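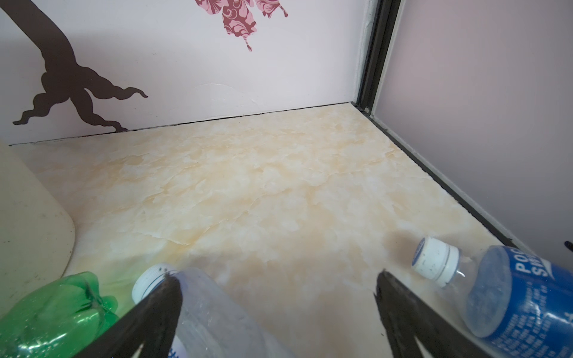 The inside of my display box so far, tree decal on the left, pink flower one up top

How do I get a bubble out of contact paper without ruining the decals?

posted by Danilo Enriquez

Hello everyone, and thank you in advance for reading all of this! I'm fixing up a box for my niece's playhouse things, with pale pink paper on the back wall, a light pink side panel and a marble pattern floor. I put the paper up in April and was so pleased with it that I went straight on to the decals, the big brown tree first and then the flowery one. Now there's a crease or bubble in the paper, below the flower decal and a little to the left, and once I'd noticed it I couldn't stop looking at it. Can I flatten it where it is, or do I have to peel everything and start over? I'd also love to do something about the dark line along the back where the floor meets the wall — it slopes a bit and it bugs me.

Vilia

Please don't peel it! I did that on a dresser back once and took half the surface with it. Prick the bubble at one end with a fine sewing needle, warm it with a hair dryer on low for 15 seconds, and then push the air toward the hole with your thumb wrapped in a soft cloth. Go slowly and keep the heat away from the flower, as vinyl decals can curl at the points (that little tassel at the bottom would be the first to go). If it's a true crease, with the paper folded on itself, it will get flatter but you'll probably still find it with your finger. You could always put a small decal over it, maybe a butterfly? I think it would look sweet next to that tree.

For the floor line, I'd glue in a strip of thin white trim, the kind sold for dollhouse baseboards. Cut it 3 or 4 millimeters longer than you think and sand it back until it fits snugly. The tree roots come down near the seam, so lay the trim in dry first and see how much of them it hides.

Babalola

Needle, yes. Skip the dryer, mine shrank.

Also you've got some cracked whitish stuff up the right corner, I'd look at that before you glue any trim.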